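Counter sheets for Mesenstead 2nd edition — clip or don't clip?

mesen_fan30
29 May 2020

My copy of Mesenstead finally landed and I've punched all 400 counters. Before I sit down with the Risthorpe scenario I'd like to settle the corner question.
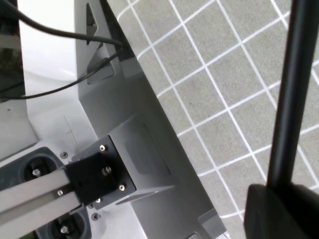

My last game from Atura had little tufts on every corner, and stacks three high leaned like drunks. So, clipper or no clipper?

hexgrump
Clip. An unclipped stack is a cry for help.

KingfaiChou
Disagree. I've played for 20 years with tufts and lost for reasons entirely my own. Spend the evening reading the supply rules instead. You'll need it.

hexgrump
Supply rules are fine if you skip section 30.

KingfaiChou
Section 30 is where the supply rules are.

iresha_h
Clip, but go easy. I did a whole set in February with the big radius and shaved the movement number off my best cavalry. They now move on the honor system.

mesen_fan30
How does your opponent feel about that?

iresha_h
Margarida thinks they move four. Margarida is mistaken.

mbettencourt
I can read this, you know. It's four. It's printed on the reinforcement chart.

hexgrump
So that's one vote for clipping and one for checking the chart.

mesen_fan30
Ordered the small clipper. Will start with the markers in case I ruin something.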